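Open day at Meltesholm: carpet, cables and a lot of coffee

Apr 25, 2024

The bus to Meltesholm leaves from behind the station, at a stop with no sign, and I know this because I spent 10 minutes waiting at the one with a sign. The driver had heard of the open day. "You're the second," he said, which I chose to take as encouragement.

The old Vedon building has been an office, a call center and, for one doomed winter, a trampoline hall. Now it is workshops and shared rooms on three floors, and once a year the tenants put up paper arrows and let the rest of us in. The arrows were a good effort. I followed one into a supply closet and another back out of it.

You get a badge at the front desk. Mine was number 453, and the coat check gave me 81, so for the rest of the afternoon I was carrying two numbers and used the wrong one twice. The tour was led by Bart Van Loon, who walks backward at a speed most people can't manage forward, and who opened by asking us to please step over things.

He meant it. The upstairs room has carpet, and on the carpet there is cable.
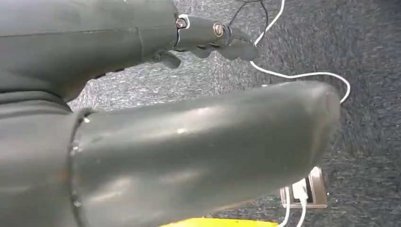
I have a soft spot for floors like that. Every working room I have ever liked had something trailing across it, and every room I have been bored in had a cable tray and a laminated notice. A woman ahead of me asked if they ever tidied up for visitors. Bart said they had. She wrote that down.

We were given roughly half an hour up there, longer than I expected and shorter than the man with the tripod wanted. Nobody had prepared a speech. People went on with what they were doing and answered if you asked, and if you didn't ask they were just as happy. I asked about the carpet. It came with the building, and there is a feeling among the tenants that it will outlast all of them.

What drew the crowd was the smallest thing going on. A card was being held between a person's fingers and a robot's, a thin flat thing, hardly worth a look if you found it in your coat pocket. I have handed over thousands of cards in my life – library, bus, the loyalty card for a sandwich place that closed – and never thought of it as a skill. Two kids next to me watched with the sort of attention I can't get from mine for a house fire.

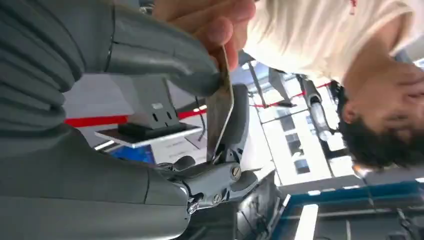

A card between human fingertips and a gray robotic finger, upstairs at Meltesholm.

After that it was down to the second floor, where Ason had a table of leaflets and a bowl of mints, and where I learned more than I needed to about sound insulation. The canteen is run by Van Leeuwen and does a good pea soup. The coffee is another matter. I had three cups, hoping for an exception.

A few practical notes if you go next year. Entry is free but you have to sign up, and the list opened in March. The tour takes 5 stops and an unreasonable number of stairs. The elevator works; it's at the far end, past the bike racks, and the arrow for it points at a wall. Wear flat shoes. Keep your coat check ticket in a different pocket from your badge.

I took the last bus back with the same driver. He asked how it was and I told him about the soup.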